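Jobs & Mitmachen > Studien / Testpersonen > Haushalt + Werkstatt

Testpersonen gesucht: Können Maschinen schon aufräumen? (m/w/d, ab 18, bezahlt)

Stand 28. Februar 2021

Kurz vorweg, weil die Frage am Telefon ständig kommt: Nein, niemand muss programmieren können. Nein, es gibt keinen Roboter zum Mitnehmen. Ja, es gibt Geld.

Wir sind Brumen, ein kleines Büro für Arbeitsstudien. Im Auftrag von Mekell (Greiftechnik) und zusammen mit der Möbelwerkstatt Mösli wollen wir rausfinden, welche Handgriffe im Haushalt und in der Werkstatt eine Maschine heute schon übernehmen kann und welche eben nicht. Projektname: Lundosico. Start im Mai, Anmeldung ab sofort.

Worum geht's

Tisch abräumen. Stuhl zurückschieben. Etwas vom Beistelltisch nehmen, ohne dass der Beistelltisch mitkommt. Figur abstauben und wieder hinstellen, und zwar dahin wo sie vorher stand. In der Werkstatt: Schrauben nach Länge sortieren, Leisten stapeln, Zwingen zurück an die Wand, Späne wegfegen.

Klingt alles banal. Ist es für Menschen auch. Für einen Greifer ist ein Stuhl mit Sprossen in der Lehne schon eine ziemlich fiese Sache: viele dünne Stäbe, dazwischen Luft, dahinter wieder was anderes. Wer mal versucht hat, mit einer Grillzange einen Wäscheständer zusammenzuklappen, weiß ungefähr was gemeint ist.

Unser bisheriger Stand, ganz grob: Einzelne Griffe gehen gut, wenn der Gegenstand bekannt ist und frei steht. Ganze Abläufe gehen schlecht. Sobald jemand die Tasse woanders abstellt als gestern, wird es zäh. In der Werkstatt etwas besser, weil da mehr Ordnung herrscht (meistens). Wäsche: nein. Spülmaschine einräumen: teilweise, mit viel Geduld. Müllbeutel wechseln: reden wir nicht drüber.

Genau dafür brauchen wir Leute, die diese Arbeiten jeden Tag machen und sagen können, was "ordentlich" heißt und was "geht so".

Wen wir suchen

Insgesamt 99 Personen, verteilt auf drei Gruppen:

Gruppe A, Haushalt. Du führst einen Haushalt, allein oder mit anderen, egal welche Größe. Vorkenntnisse keine. Gern auch Leute, die beruflich putzen oder in der Hauswirtschaft arbeiten, da suchen wir sogar besonders.

Gruppe B, Werkstatt und Lager. Schreinerei, Metall, Versand, Montage, Hausmeisterei. Ausbildung nicht nötig, aber mindestens ein Jahr Praxis. Azubis ab 18 willkommen, bitte mit dem Betrieb absprechen.

Gruppe C, Skeptiker. Kein Witz. Wer findet, dass das alles Unfug ist und ein Besen reicht: bitte melden. In der ersten Runde hatten wir zu viele Begeisterte, die haben jeden halb gelungenen Griff als Erfolg gewertet. Hilft uns nicht.

In allen Gruppen wichtig: Du kannst 90 Minuten am Stück am Bildschirm arbeiten, verstehst Anweisungen auf Deutsch und traust dich zu sagen, wenn etwas schlecht gemacht ist. Sehhilfe kein Problem. Bei Neigung zu Schwindel vor bewegten 3D-Bildern bitte vorher anrufen, die Ansichten sind zum Teil recht schräg und drehen sich auch mal.

Was nicht passt: wer selbst bei einem Hersteller von Robotern oder Greifern arbeitet. Auch Verwandschaft ersten Grades bitte angeben.

Wie läuft das ab

Drei Termine pro Person, alle innerhalb von vier Wochen. Reihenfolge fest, tauschen geht nicht.

1. Vorgespräch, per Telefon oder Video, 30 Minuten. Wir fragen, was bei dir so anfällt, wie oft, wie lange, was nervt. Du füllst danach einen Wochenzettel aus (Papier oder online). Bitte ehrlich, wir kontrollieren keine Küchen.

2. Bewertung am Bildschirm, 90 Minuten, von zuhause. Du bekommst Aufgaben aus einem simulierten Zimmer und einer simulierten Werkstatt. Der Greifer versucht was, du sagst: erledigt, halb erledigt, nicht erledigt. Und warum. Das Warum ist uns wichtiger als die Note.

3. Handarbeit vor Ort, zwei Stunden, in der Halle bei Mösli. Du machst dieselben Handgriffe selbst, mit echten Möbeln, in deinem Tempo. Wir stoppen die Zeit und schreiben mit. Wenn die Lage es nicht zulässt, wird dieser Termin verschoben, nicht gestrichen. Maske und Abstand nach den dann gültigen Regeln, Einzeltermine, es ist immer nur eine Testperson in der Halle.

Aufgabenkatalog

Der komplette Katalog umfasst 228 Aufgaben, keine Angst, pro Person kommen davon nur 9 dran. Ein paar Beispiele, damit man sich was drunter vorstellen kann:

- kleinen Gegenstand von rundem Tisch aufnehmen, Tisch bleibt stehen
- stehende Figur anheben, darunter wischen, zurückstellen
- Stuhl vom Tisch wegziehen, an der Lehne, ohne Kratzer am Boden
- Bild an der Wand geraderücken
- unter dem Tisch fegen, um die Beine herum
- Schrauben in zwei Längen trennen
- Schublade öffnen, etwas reinlegen, Schublade schließen (ganz!)
- Lappen falten, egal wie, Hauptsache er bleibt gefaltet

Die letzte Aufgabe ist übrigens die, bei der wir bisher am meisten Streit hatten. Was ist ein gefalteter Lappen. Zwei Lagen? Vier? Kante auf Kante? Die Leute aus der Pflege sehen das völlig anders als die aus der Schreinerei.

Was bei der Bewertung zählt

Nicht die Geschwindigkeit. Die messen wir sowieso. Du achtest auf: Ist das Ergebnis brauchbar, müsste man nachbessern, ist dabei was anderes verrutscht. Ein Tisch, der abgeräumt ist, aber jetzt schief steht, ist für manche fertig und für andere nicht. Beides gültig, nur bitte dazuschreiben.

Der simulierte Raum ist absichtlich normal eingerichtet. Blaugrüne Wände, Landschaftsbild, Holztisch, Stuhl dahinter, kleiner runder Beistelltisch mit drei Beinen. Man schaut von oben über den Greifer ins Zimmer, das ist anfangs gewöhnungsbedürftig. Zum Eingewöhnen gibt es eine Proberunde, die zählt nicht.

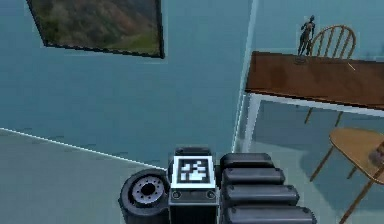
Was du bekommst

143 Euro pauschal für alle drei Termine, Überweisung nach dem letzten. Fahrtkosten extra, ÖPNV zweite Klasse oder Kilometer, Belege bitte aufheben. Wer nach Termin 1 oder 2 aussteigt, bekommt die Stunden anteilig, ohne Diskussion. Wer wegen Krankheit absagt, bekommt einen neuen Termin.

Auf Wunsch Teilnahmebestätigung. Für Azubis auch als Nachweis fürs Berichtsheft, wenn der Betrieb mitmacht. Kaffee in der Halle vorhanden, Milch manchmal.

Was du brauchst

Rechner oder Laptop mit halbwegs aktuellem Browser, Maus (Touchpad geht, ist aber mühsam), stabiles Internet. Handy reicht leider nicht. Tablet haben wir probiert, lieber nicht. Für die Halle: geschlossene Schuhe, Kleidung die staubig werden darf, lange Haare zusammenbinden. Handschuhe liegen bereit, eigene dürfen mitgebracht werden.

Daten

Wir speichern Name, Kontakt, Gruppe, deine Bewertungen und beim Hallentermin die Zeiten. Bildaufnahmen in der Halle nur von den Händen und nur, wenn du unterschreibst. Ohne Unterschrift geht's auch, dann wird halt mitgeschrieben. Mekell bekommt die Auswertung ohne Namen. Löschung jederzeit auf Zuruf, Mail genügt.

Und noch was

Eine Stelle haben wir auch zu vergeben, passt hier gerade mit rein: studentische oder sonstige Hilfskraft, 8 Stunden die Woche, befristet auf die Laufzeit von Lundosico. Termine koordinieren, Wochenzettel abtippen, Halle auf- und abbauen, Möbel nach jedem Durchgang wieder auf die Markierungen stellen. Letzteres ist der größte Teil, wir sagen es lieber gleich. Wer gern umräumt, ist hier richtig. Führerschein praktisch, kein Muss. Bezahlung nach Absprache, über Mindestlohn.

Fragen die oft kommen

Werden damit Arbeitsplätze wegrationalisiert? Wissen wir nicht. Der Stand der Technik spricht im Moment eher dagegen, und wir schreiben in den Bericht rein, was wir sehen, auch wenn es dem Auftraggeber nicht schmeckt. So steht's im Vertrag.

Darf ich den Greifer selbst steuern? In dieser Runde nicht. Du schaust zu und bewertest.

Kann ich mit meinem Partner / meiner Partnerin zusammen mitmachen? Ja, aber getrennt anmelden und getrennt bewerten. Bitte nicht absprechen, wir merken das.

Ich habe an der ersten Runde teilgenommen, darf ich nochmal? Gruppe B und C ja, Gruppe A leider nein.

Bekomme ich die Ergebnise? Ja, Kurzfassung per Mail an alle, die bis zum Schluss dabei waren.

Anmeldung

Über das Formular auf unserer Seite oder formlos per Mail, Betreff "Lundosico" plus Buchstabe der Gruppe. Bitte reinschreiben: Alter, was du machst (Haushalt, Beruf, beides), wann du im Mai kannst, wann gar nicht. Zwei Sätze reichen. Für die Hilfskraftstelle zusätzlich kurzer Lebenslauf, kein Foto, kein Anschreiben.

Antwort kommt meist innerhalb einer Woche. Gruppe A ist erfahrungsgemäß schnell voll, bei B und C ist länger Platz. Wer zu spät dran ist, kommt auf die Nachrückliste, da wird öfter was frei als man denkt.

Brumen, Projektbüro Lundosico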